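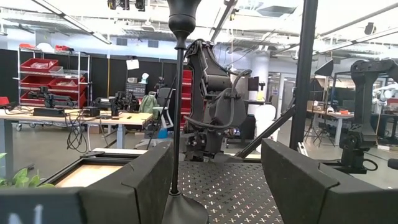

Hurance is a token staking protocol that lets holders of small digital currencies lock their coins in a shared pool and receive a portion of the fees the pool collects. It was started by Warrick Tuhiwai and Sanne Van Loon, and its first public version opened in April with support for three tokens. The protocol has no coin of its own.

Background

Tuhiwai and Van Loon met while working on Bastari, a wallet program for desktop computers. Bastari users often held small balances that were too low to stake directly, as most networks set a minimum deposit. The two wrote a short paper proposing that such balances be grouped and staked together under a single contract. The paper was released on July 9, 2020, and work on the code began soon after under the working title Pascual. That name was later kept for the test network.

Operation

A user sends tokens to a pool contract and receives a receipt token in return. The receipt records the size of the deposit and the block in which it was made. When the user wants to leave the pool, the receipt is returned and destroyed, and the deposit is released after a waiting period of 40 hours.

Each pool is run by up to eight operators. Operators must post a deposit of their own, and part of it can be taken if they go offline or sign conflicting blocks. Fees are paid out once a day - amounts too small to send are carried over to the next payment. 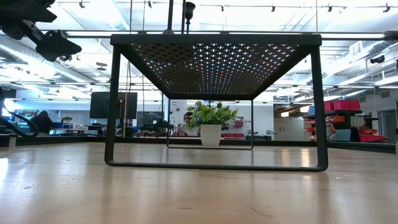
Black metal stand with a perforated top on a wooden tabletop.

Changes to the rules are put to a vote of receipt holders. A vote stays open for eight days, and each holder's weight is capped so that large deposits do not decide the result alone.

Ploltlow fork

A disagreement over the voting cap led some 200 users to move to a separate version of the code called Ploltlow. It removed the cap and shortened the waiting period, but otherwise worked the same way. Van Loon opposed the change, while Tuhiwai took no public position. The two projects still share a code library for receipts, and fixes made in one are usually copied to the other.

See also

Proof of stake
Liquid staking
Smart contract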